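The Bathroom Shelf, Emptied

Gallery by Gönül Bilgin

My bathroom shelf holds three people's worth of good intentions and is the width of a paperback. In January I took everything off it, carried it to the table and decided what deserved to go back. What follows is a record of the survivors, with notes. I have left out the hotel shampoos, out of respect for the hotels.

1. The toothbrush mug

It came from Yazıcı, the hardware shop on the corner, and it has a chip on the side that faces the wall. It will go on facing the wall. Holds 3 brushes, or 2 and a comb if everyone is feeling generous.

2. The nail brush

Bought for gardening. We do not have a garden. It does a fine job on potatoes, though, and has been moved to the kitchen under a new name.

3. The tin of plasters

Seven left, all of them the tiny round sort that fit no injury known to medicine. Keeping the tin.

4. The soap dish

Yellow and orange, with rounded corners and six slots across the bottom for the drips. The lumpy lime-green thing on the right is every bit as bright, and I have no plans to find them calmer company. The white board makes both of them look louder than they do next to the tiles.

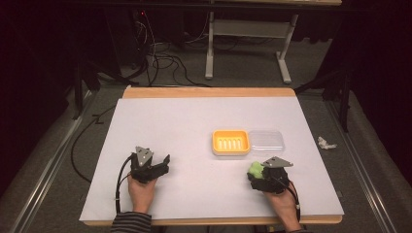

5. The flannel

Grey now. My sister remembers it as blue and my mother remembers it as a gift. It has been folded into quarters and given the back left corner, where it can be remembered however people like.

6. The spare hook

Fell off twice, went back up twice. Currently up. Next month, the cupboard under the sink, if I can get the door open.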